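参观记录：Wistano 协作机器人开放日，重点看了安全规程

阅读时间：8 分钟

Wistano 的测试中心每年办两次开放日，一次在秋天，一次在十二月。我们公司年初上了两台协作机械臂做上下料，现场规程一直是从供应商手册里东摘西抄拼起来的，所以 2026-10-13 这一场我报了名，想看看别人把规矩写到什么程度，又执行到什么程度。下面按参观顺序记，有些地方写得细，主要是给我们自己车间对照用的。

入场

签到之后先看一段安全短片，然后领访客卡和护目镜。访客须知印了一整张 A4，正反两面，要求在背面签字。内容大部分是常规的：长发扎起，不戴手套靠近运动部件，不越过地面黄线。有一条我们没有：访客不得替操作员按任何按钮，包括复位。带队的工程师解释说，急停谁都可以按，看到不对就按，按错了不追究；复位只有当班操作员可以做，而且必须站在能看到整个工作区的位置。他们的复位按钮装在围栏外侧，从围栏里面够不着。我回来看了一下我们那台，复位按钮就装在控制柜侧面，人站在那里，视线正好被料架挡住一半。这一条要改。

须知末尾还写了拍照规定。公共通道可以拍，贴了红色标签的工位不能拍。

第一站：风险评估室

说是评估室，就是一间普通会议室，墙上挂着几份已经结案的评估表。他们的做法是每个工位单独一份，不按设备型号写。同一台机械臂，换了夹爪、换了工件、换了地面位置，都要重新走一遍。表格前半部分列任务步骤，后半部分列每一步里人可能出现的位置。

讲解的人花了不少时间讲“可预见的误用”。比如操作员嫌慢，伸手去扶一下快掉的零件；比如保洁在停机时把拖把靠在机械臂底座上，第二天开机前没人看见。他们要求评估时至少有一名一线操作员在场，工程师不能自己关起门来填。我问过签字问题，回答是操作员不签字就不能结案，评审人可以不同意操作员的意见，但要写明理由。

有人问他们依据什么标准。回答是国际标准和国家标准都用，遇到两边措辞不一致，内部规程取严的那个。标准换版以后，所有在用工位的评估表要在规定期限内复核，复核不等于重写，但要逐条确认，不能只改封面上的版本号。

第二站：抓取测试区

这里是这次参观的主要部分。测试区里做的是夹爪抓取各种日常器具和工件，用来积累抓取数据，也用来检验规程。工作区不大，围栏用的是透明板，高度够，我站在外面能看清里面的动作。

他们把每次抓取分成接近、接触、提起、放下四段，每一段都有自己的速度上限。接近段允许的最高速度贴在围栏上，接触段要降下来，提起之后再放开。操作员说，刚来的人最常犯的错误是只记得一个总的速度上限，觉得没超就行。实际上夹手风险集中在接触段，那时候夹爪和工件之间的间隙最小，人又最容易伸手去调整工件。

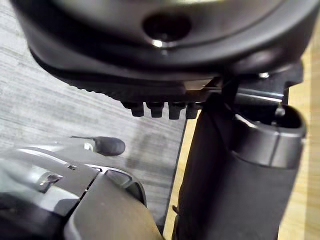 关于腕部相机，他们有一份单独的检查清单，我觉得值得抄。开工前要看镜头有没有污渍，线缆有没有在关节处绷紧，固定螺丝上的标记线有没有错位。标记线是拧紧以后用漆笔画的一道，横跨螺丝头和底座，松了一眼就能看出来。线缆的检查要让机械臂慢速走一遍全行程，人在围栏外面看，不能只在原点位置看一眼就打勾。

相机还牵涉到另一类规矩，就是影像管理。腕部相机离工件近，但转动的时候也会扫到周围。他们规定录制期间围栏旁边要亮灯，非当班人员不得在视野方向停留，录到人脸的片段当天由操作员标出来，交给数据管理员处理。数据管理员和操作员不能是同一个人。我们目前不录像，暂时用不上，但将来如果要做视觉定位，这一块得提前想好。

工件方面，规程把“形状不规则、有突出部分的物件”单列一类。这类东西被夹住以后重心不好判断，提起来可能会转。对应的要求有几条：

第一次抓取必须用低速模式，提起高度限制在 80 毫米以内，停住，观察，再继续。
有尖端、刃口或者可活动零件的，先由操作员在纸上标出朝向，夹爪不得从该方向接近。
工件放在两块台面或两种地面交界的地方时，先确认两边高度一致，不一致就挪开。
夹爪指尖的橡胶件每班检查，有裂口就换，换下来的当场剪断，免得又被人捡回去用。

最后一条听着有点琐碎，讲解的人说是有过教训才加的，没有细说。

围栏门上装了联锁，打开门机械臂就停。他们每周测一次联锁，测试方法写得很具体：低速运行中开门，记录停止时间和停止位置，与上次的数值对比。光看“停没停”不算完成测试。我在记录本上看到这台设备的编号是 1372，前面几个月的数值都在，字迹不是同一个人的，但格式一样。我们的联锁测试记录只有一个勾，没有数值，这个差距比较明显。

第三站：Curner 的末端工具库

Curner 是他们的夹具合作方，在测试中心里占了半层，负责夹爪和快换接口的管理。每一套夹爪都有一张随行卡，记着额定载荷、最近一次标定日期、适用的工位编号。卡丢了，夹爪就视为不可用，要重新标定才能发出去。

夹持力的测试我看了一遍。测力装置固定在台上，夹爪合拢，读数，重复数次取最大值，不取平均值。理由是评估挤压风险时要看最坏情况。测完以后贴一个色标，颜色对应力的档位，操作员在围栏外面就能分辨。我觉得色标的办法成本低，我们可以先做起来。

工具库有一条借用规定比较严：夹爪换了工位，哪怕只借用一小时，也要带着风险评估表一起过去，由接收方签收。现场有一位参观者说这样太慢，影响换线。管工具库的人没有争，只说慢的那部分时间已经算在换线计划里了。

还看了报废架。报废的夹爪不拆零件再用，指尖、弹簧、螺丝一起走。他们以前允许拆件，后来发现零件混批以后查不到来源，就停了。

第四站：Krasniqi 的培训间

Krasniqi 是做培训的，给测试中心的操作员和外来承包商上课。课程分四级，最低一级只允许在围栏外上料，最高一级才可以在示教模式下进入工作区。每一级都有实操考核，笔试过了实操没过，不发证。

示教模式的要求我记了几条。进入工作区的人自己拿着示教器，不许里面一个人、外面另一个人操作。使能开关要一直按住，用胶带或扎带固定使能开关的，直接取消资格。进去之前把自己的挂锁挂在模式选择开关上，几个人进去就挂几把锁，出来自己取自己的。

培训间里有一台旧机械臂，专门给学员练急停。教员会在不通知的情况下让它走一个偏离的轨迹，看学员多久按下去。学员一开始多半会犹豫，想先看清楚是怎么回事。教员反复强调的是先按，停了再看。我旁边几位同行对这个环节比较感兴趣，问能不能单独来上这一课，答复是可以，每人 430 元，要提前预约，下一期在十二月。

午餐后的座谈

座谈是自由提问。我问了两个问题。

第一个是软件更新怎么管。他们的做法是控制器固件和抓取程序分开管理。固件更新后，安全功能全部重测；抓取程序改动后，看有没有涉及速度、力和工作空间边界，涉及了就重测对应的部分。程序版本号和安全配置的校验码都写在工位牌上，开班时由操作员核对屏幕显示和工位牌是否一致。不一致就不开机，打电话，不允许自己改牌子。

第二个是夜班和节假日怎么办。夜班不做新工件的首次抓取，只跑已经验证过的任务。这条我们可以直接用。

另外有人问到 Catska。这是 Wistano 自己用的记录系统，操作员在平板上填点检、上报异常。系统本身没有什么特别的，就是表单。我比较在意的是“未遂事件”那一栏，报了以后班组长必须当天回复，哪怕只回复“已收到，待查”。讲解的人说，回复慢了，下面就不报了。平板没电或者断网的时候用纸质表，第二天补录，纸质表保留，不能补完就扔。

不足的地方

也说几处我觉得一般的。测试区讲解的位置离空压机太近，后排基本听不清，后来发了文字材料才补上。风险评估表只能看不能拿，空白模板也不给，说是还在修订。通道上的黄线有一段磨得很淡，他们自己也承认了，说已经报修。参观时间偏紧，工具库那一站如果能多留二十分钟，我想看一下快换接口的锁紧检测。

回来以后要办的事

复位按钮移位，移到能看到整个工作区的一侧，先让电工出方案。
联锁测试改成记录停止时间和停止位置，每周一次，表格我来画。
夹爪贴力值色标，先测现有的两套。
螺丝标记线，本周点检时补画。
抓取分段限速，和供应商确认控制器支不支持按段设置。
夜班不做新工件首抓，写进班组规定。
培训名额报两个，十二月那期，等领导批。

空白模板修订好以后对方会发邮件，收到了我再转到群里。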